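Fixed camera, nearer camera or both for bin picking with a two-finger gripper?
Kurkholm Makers' Help » Robotics » Grippers and vision
Posted 4 May 2020 · Viewed 1,662 times

Ngân Đàm

Hello all! I've been reading this board since February and finally have something worth posting. I'm comparing two cameras and two grippers on the same job, picking blocks out of a plastic storage bin next to a small belt conveyor, and I'm having a marvellous time with it, but I've got stuck on the camera half.

The grippers first, as that part is nearly settled. One is a Brakach two-finger parallel with the linkage fingers, the other is a Vestach with straight sliding jaws. The Vestach is stronger and repeats beautifully, but its body is wide and it fouls the bin wall whenever a block sits near a corner. The Brakach gets into corners far better. Its one bad habit is that the fingertips swing through a slight arc as they close, so the tips end up a bit lower than where they started. I scraped the bottom of the bin a few times before I worked that out (sorry, bin) and now I start the close 8 mm higher. Lovely little thing once you know.

Now the cameras. I have a fixed one looking down at the whole table, and a second one that sees the bin and the belt from much nearer. I've taped a grid over the brown surface so I can check positions by eye against what the software reports. With the fixed camera the arm arrives over the bin every single time, but the final position is off by a few millimetres, and it's worse the further I get from the middle of the grid. With the nearer camera the final position is excellent, as long as the block is in view to begin with. 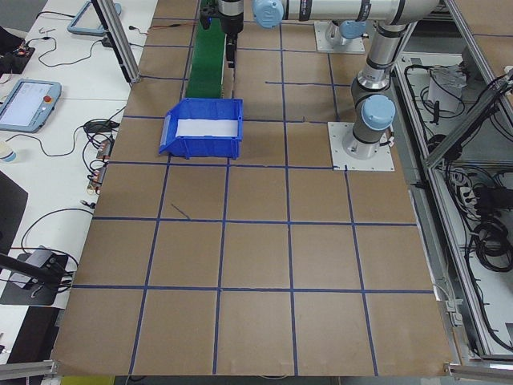
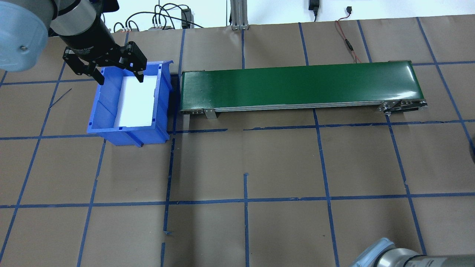 So, my questions. Would you keep both and hand over from one to the other, or put all the effort into calibrating the fixed one properly? Does anyone trust a tape grid for calibration, or is it only good for a rough check? And has anyone had grief with white parts and bright lighting? My depth readings on the blocks go patchy when the lamps are on full.

I'm running everything through the Kiều controller software, if that makes a difference. Very happy to try things and report back!

Afshin Mazandarani

Keep both, definitely! A handover is much less work than it sounds and you'll be so pleased with it. I ran nearly this same comparison over the winter and ended up in the same place.

The way I do it is to let the fixed camera answer one question only, which is roughly where the part is. It sends the arm to a waiting point above the bin. Then the near camera takes a fresh picture, works out the grasp, and the arm goes down on that and ignores the first answer completely. I made the mistake of averaging the two results at first. Don't do that, you just get the error of the worse one mixed into the better one.

On the growing error away from the middle, that smells of lens distortion to me. Before you touch anything else, print a proper chequerboard, glue it to something flat and stiff, and take 23 views of it with plenty of tilt and with the board right out in the corners of the picture. Most people (me included, the first time) hold it in the middle and wonder why the edges are still bad. Mine went from a visible miss to something I had to measure with feeler gauges.

Tape grid: great for a rough check, no good for calibration. Tape stretches as you lay it and the crossings never quite meet. I still have one on my own table, it's so handy for saying "the part was two squares left of where it thought".

White parts: turn the exposure down before you turn the lamps down. If that doesn't cure it, bounce the lamps off the ceiling. Any shiny belt nearby will also throw odd reflections into the depth picture, so mask the conveyor out of the search area unless you're picking from it.

One thing on the Brakach. You can put the finger arc into the tool settings in Kiều as a small table of opening against tip height, and then you don't have to carry that 8 mm about in every program. It took me an evening and I've not thought about it since.

tallis_b

Would just get a better fixed camera. Fewer cables.

pennyfarthing

I'd go a bit further than Afshin on one point and check the base of the arm before recalibrating. If the robot's idea of where the table is has a small tilt in it, you get exactly the same pattern, fine in the middle and drifting as you move out, and no amount of chequerboard will shift it. Put a pointed tool on, touch four corners of your grid and compare the heights. Ten minutes' work.

Also, when you compare the grippers, use the same camera setup for both, or you won't know which one you're scoring. I logged 1,000 picks with each of mine and the gap between them halved once I'd made the vision the same. The sliding-jaw one had been getting the blame for late pictures.

And do post the numbers for the Vestach in the corners. I've been eyeing one up for ages.

Ngân Đàm

Thank you both, this is brilliant! Did the four corners test straight away and there IS a tilt, 1 mm low on the side furthest from the arm. So that's part of it, and I'll do the chequerboard next with the board pushed right out to the edges. Turning the exposure down has already filled in most of the gaps on the blocks. I'll try the tip height table after that and put the corner results for both grippers in a new thread.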